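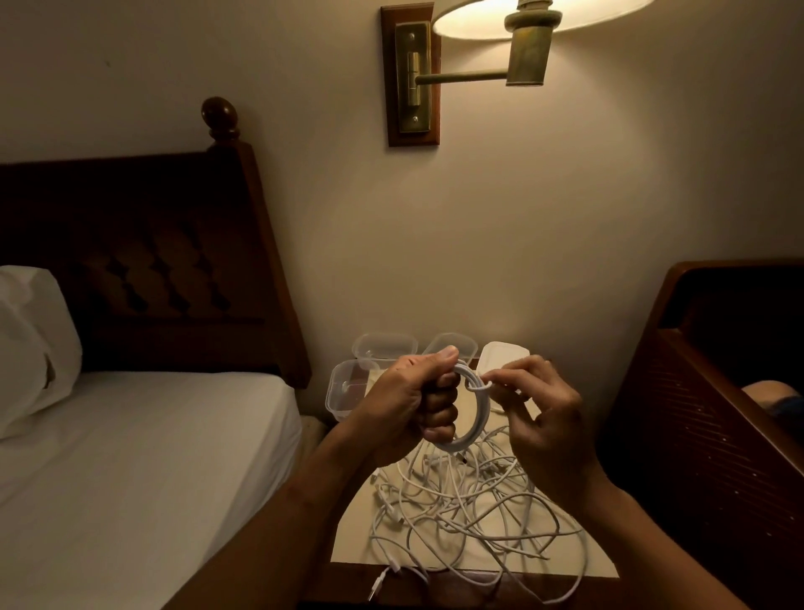

Guests should not have to call the front desk at midnight to ask for a charger, Olumide Wike told owners and managers at the June meeting of Grustonau Hotels, and the group has now changed its room standards in response. Under the new standard, every guest room in the group's seven properties will have a phone charging cable at the bedside before check-in, at no charge to the guest.

**Grustonau Hotels Adds Bedside Charging to All 1,337 Guest Rooms**

SKADAU – Grustonau Hotels today announced a revised room standard covering bedside power, reading light and evening noise. The standard applies to all 1,337 guest rooms operated by the group and replaces guidance that had been left to individual properties.

The bedside provisions were drawn up by the group's rooms department under Ya-wen Chang, following a survey of 1,000 recent guests. Access to power near the bed was the most frequent request, ahead of later breakfast hours and firmer pillows.

"Our guests travel with a phone, and often with a tablet and a watch as well," said Chang. "They told us plainly that they do not want to move furniture to reach an outlet. We have written the standard around that."

In rooms with two beds, outlets must be within reach of both. Cables will be checked by housekeeping at each departure and replaced when worn. Bedside lamps will have separate switches, and corridor ice machines will be turned off between 11 p.m. and 6 a.m.

The Skadau property, which reopened its east wing in the spring, is the first to meet the standard in full. The remaining six will follow as rooms are released for maintenance. Electrical work will be carried out by Giltarix under an existing service agreement, and no property will close while it takes place.

Room rates will not change as a result of the program. Members of the Chukwu guest club may also borrow travel adapters from the front desk, with 40 available at each location.

Questions from the press may be directed to Hinata Okabe, Communications Office, Grustonau Hotels. Travel agents and group organizers should contact Suleiman Danladi in Reservations.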